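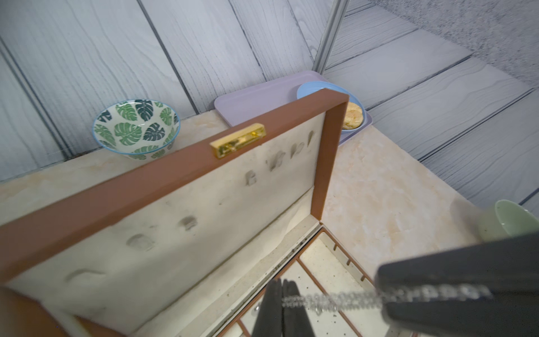

How do I clean the inside of an old jewelry box?

Dry first. Take everything out, tip the box over a sheet of newspaper, tap the bottom. Then a soft brush (clean makeup brush, baby toothbrush) along the seams and into the corners. Vacuum on the lowest setting with a bit of old stocking over the nozzle. Only after all that do you go anywhere near it with a damp cloth. Most people start wet and push the dust into the fabric.

What about stains on a pale lining?

Cool water, one drop of dish soap, white cloth. Wring it till it's nearly dry. Dab, don't rub. Try a corner first. Leave the lid open overnight, longer if the weather's damp. Old rust spots and ink usually stay. We can lighten them sometimes, no promises.

My padded lid has dents from the jewelry. Will they come out?

Some will. Foam bounces back a little if you leave it alone with nothing pressing on it, so empty the box and give it a week or two. For fabric over foam you can hold a steamer well above it, few seconds at a time, then fluff with a fingertip. No steam on velvet unless you know what you're doing, and none near glued edges. Deep marks that have been there for years mean the padding has gone flat underneath. That's a re-pad.

How do I stop it happening again?

Don't overfill. If the lid needs a push to close, something in there is standing too tall. Chunky brooches and big beads go in the lower part or in a separate pouch. Lay a square of flannel over the top before you close up.

The dirt in the hinge seam won't budge.

Wooden toothpick wrapped in a scrap of cotton. Run it along the line, change the scrap, go again. No metal tools, they tear the lining right where it's glued and then you have a bigger job. If it's sticky, very slightly damp cotton, then dry cotton straight after.

Can I use baby wipes on a leather box?

Please don't. Same for furniture spray and kitchen cleaner. Plain soft cloth for dust, then a small amount of leather cream if it really is leather. A lot of boxes look like leather and are coated paper or vinyl. Cream does nothing for those, just sits there and goes tacky. Damp cloth, dry cloth, done. Not sure which you have? Send us a photo of a worn corner, the corners usually tell.

The latch is dull. Polish?

Go easy. Many gold colored clasps are plated and the polish takes the plating off. Dry microfiber first. If that isn't enough, slip a piece of card behind the plate so nothing touches the covering, then a damp cloth. Once you see gray or copper showing thru, stop, that's the metal underneath.

It won't stay shut.

Nine times out of ten the lid has shifted on its hinge and the two halves of the catch don't meet. Check for loose pins or screws. Don't bend the tongue yourself, they snap. We keep a drawer of old catches and can often match one.

Smells musty. Help?

Open, somewhere airy, out of direct sun. Three days. Then a small dish of baking soda in the box, lid closed, another two. Don't sprinkle it on the lining, it gets in the weave and you'll be brushing it out until November. No perfume, no dryer sheets.

What should go where when I refill it?

However you like, but a few things save trouble. Chains fastened before they go in, one per slot. Rings upright. Pearls in a soft pouch by themselves, they scratch. Silver away from anything rubber. Earrings in pairs, backs on. The stuff you wear daily goes nearest the front or you'll be digging every morning and it'll be a mess again in a week.

Do you reline boxes?

Yes. Damian Kaczorowski does the linings at our Somcombe bench. Cream, gray and dark green always in stock, other colors to order. Lid only is $56. Whole interior starts at $70 and goes up with the number of compartments. Large cabinets with drawers get quoted seperately, the last big one came to $282.

Can you keep the original fabric?

If it's sound, yes. We lift it, put new padding under, lay it back. Takes longer. If it tears when we lift it we call you before doing anything else.

How do I send one in?

Empty it. Really empty it, check the ring slots and under the trays. Wrap in a towel or bubble wrap, tape the wrap and not the box, put your name inside the parcel. Or drop it at the Murnham counter and ask for Santeri Hakala. Boxes left with us get a numbered ticket, keep it, we file by number and not by name. (If you're ticket 721, your box is ready and we have the wrong phone number for you.)

Is it worth fixing a cheap one?

Depends who gave it to you. A cleaning costs nothing but an hour, so start there.

Prices checked September 2023.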